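Minutes of the June meeting of the Ackah Lane Allotment and Garden Society

Held in the upstairs room at the Pistareck Hall, starting at 7.15pm

Present: 4 members of the committee and a very good turnout from the plots, including several new faces from the Deditz end of the site, who were made most welcome.

1. Welcome and apologies

The Chair thanked everyone for coming out on such a lovely evening, when a good many of us would no doubt have been happier watering our beans. Apologies had been received from the plant stall organiser, who is away visiting family and sends her love to all.

2. Minutes of the last meeting

These were read through and agreed, with one correction. The gooseberry bushes given to the school garden were red ones and had been put down as green. The Secretary was sorry for the mix-up and has changed the record.

3. Matters arising

The bottom gate has been rehung and now closes properly, although it still needs a good firm push in damp weather. The Chair passed on the thanks of the plot holders on that side, who had been tying it up with string since the winter. The matter of the cockerel was raised again. The owner has moved the coop further from the houses and the neighbours have said they are content for now, so it was agreed to leave things be.

4. Money

The society began the season with 2,000 pounds in the bank and now stands at 2,086 pounds, once the skip hire and the new hose fittings have been paid for. The spring plant sale did very nicely and brought in 172 pounds, with the tomato plants gone by mid-morning as usual. A member asked whether we might grow more of the little yellow ones next year, and there was a good deal of nodding round the room. It was agreed to sow an extra two trays.

5. Water

This took up the largest part of the evening, as it generally does at this time of year. The tank by the Deditz hedge is slow to fill and people at the far end are finding it empty when they come down after work. Several members spoke kindly but firmly on the subject of leaving hoses running. One of our longest-standing plot holders reminded us that in the old days there was a single tap for the whole site and everybody carried cans, and that the marrows were none the worse for it.

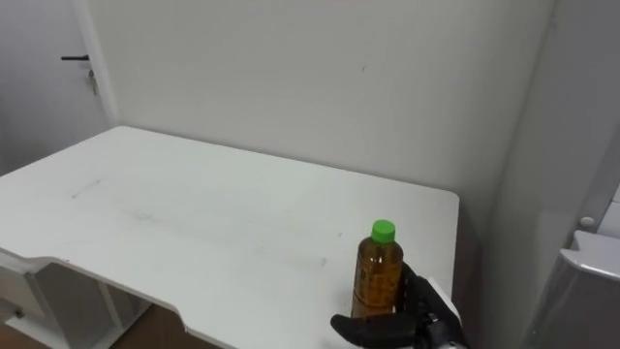
After some discussion it was agreed that hoses should be used only for filling butts and cans between now and the end of September, and that a friendly notice would go up by each tank. The Secretary will also write to Stidenix, who fitted the valve last year, and ask them to come and look at it before the hot weather sets in. If they want to charge for the visit, the matter will come back to the next meeting before any money is spent.

6. Summer show

The classes will be much the same as last year, with the addition of one for the longest runner bean and one for a jar of chutney, any kind. Children's entries will be free. There was a lively exchange on whether shop-bought pots should be allowed in the flower classes, and it was settled by a show of hands that they should. Offers of cakes for the tea table would be most gratefully received, and the sheet is pinned up inside the shed door – please put down what you are bringing, as we had five lemon drizzles last time and no scones.

7. Any other business

A pair of secateurs with orange handles has been handed in and can be claimed from the shed. Spare leeks are available on the Ackah Lane side for anyone with room for them. A new plot holder asked about bonfires and was told that they are allowed only from October onwards, and never when the washing is out next door.

The meeting closed at 8.50pm. The next one will be in the same room after the show, with the water item near the top of the list.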